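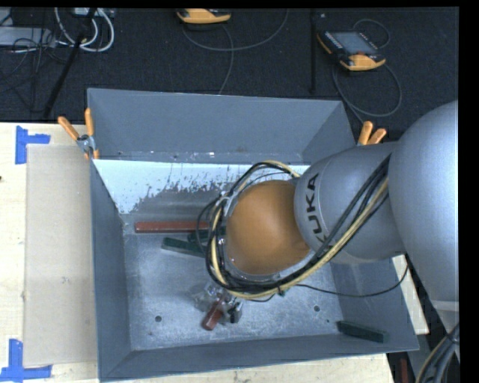

Odette Tessier
Workshop lead, Busmont Robotics Club
January 2, 2023

Bin-picking tips for the workshop bench

Clamp the bin at the rim before you run anything. Spring clamps at the corners are enough for our blocks, and they come off fast.

Mark the table with blue painter's tape – it peels up clean, and the next team can set up in the same spot.

Start with a few blocks, well apart. Add the small clear plastic parts once the blocks work 11 times in a row.

Leave slack in the cables at the tool end, then jog the arm slowly to all four corners and watch the loops.

Wipe the bin floor every 30 picks. Dust throws off the camera.

Teams entering the Waltus round in February need 200 logged picks. Hand in your log sheets at the front desk, 2 copies.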